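The Rule Sheet by the Door

When I first visited Brerus, I expected a thick safety manual. What I received was one page, typed in large letters and changed so many times that the version at the bottom says 32. Hinata Hoshino, who keeps it, asked me to read it before I put down my bag.

The sheet has seven rules for any table where people and robot arms share the work. Most are very plain. Agree on who may start the arm. Say "moving" aloud before it moves. Put on the table only what the task needs, for example a bin, a bag, some paper, and decide before the run where each thing begins. 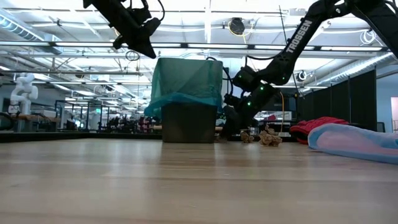

Hoshino believes a rule should be short enough to say while the hands are busy. The first sheet, written in January, had long sentences copied from the policy of a supplier, Wulach. People signed it and then forgot it. So she cut each rule to eight words or fewer, and threw away those which she could not cut.

The most discussed rule concerns speed. At Brerus, a new task is run slowly until two persons agree that it can go faster - and each of them can take back the agreement at any time, without giving a reason.
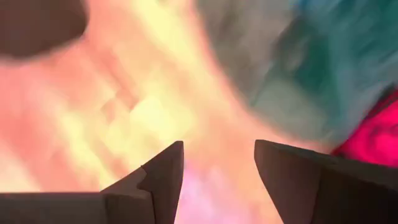
Jasińska finds this too generous, and wrote to us that a slow arm makes people careless, so they lean in and reach over it. She would prefer a line on the floor which applies at every speed.

Hoshino has tried such a line. It worked, she told me, until the tables were moved and the line stayed. Now the distance is measured from the table itself, and checked again after each move. 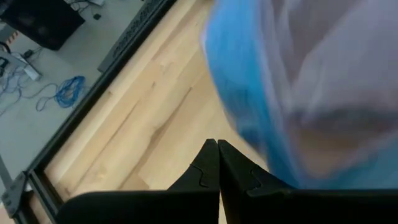 What the Sheet Leaves Out

Soft things are still a problem. A bag or a cloth does not keep its shape, and the sheet does not say when a grasp of it should be called good. Rulley, the firm that reviews the rules, has asked for a definition. Hoshino has a draft in pencil, and she wants to test it with the evening group first.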